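Unit 4: Teaching by Demonstration, Two Hands

In this unit you record a cloth task with a pair of hand-held grippers. The other way to collect this kind of data is remote control, where the operator drives the arms from a leader device. We cover that with the Darko arms in the next unit. Hand-held recording is faster to learn, and you feel the cloth pull against the jaws.

Read the Skekton setup sheet before you come in. Each group records 100 demonstrations, split evenly between its members.

Hold one gripper in each hand. Close the left jaws on a thick part of the cloth and keep the right jaws open until you need them. Let the cables run toward you - a cable across the work area will show up in every recording.
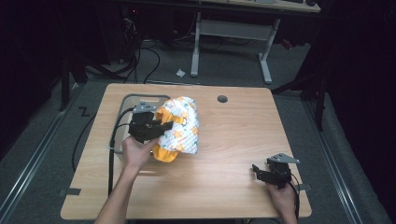
Starting position

Begin each demonstration with both grippers over the table, jaws open and apart. Hold still for 2 seconds, then start the recording in Rosura.
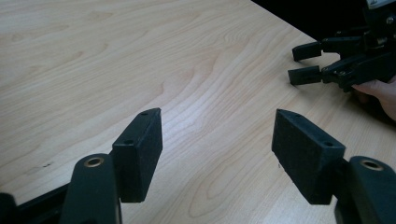 The wait matters for alignment. Rosura matches the camera stream to the jaw width, and a moving start makes that match poor. If you forget, delete the take and do it again.

Moving the cloth

Lift before you move sideways. Keep your wrists inside the range given in the Dasta arm notes, or the robot will not be able to copy the path.

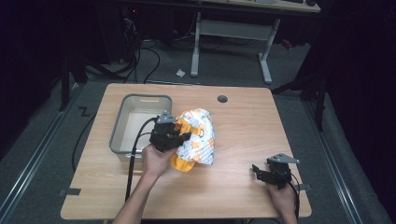 Work at an even speed. Small corrections are fine and should stay in the data, but a dropped cloth ends the take. Mark it as failed and keep the file.

Upload both folders before you leave the lab.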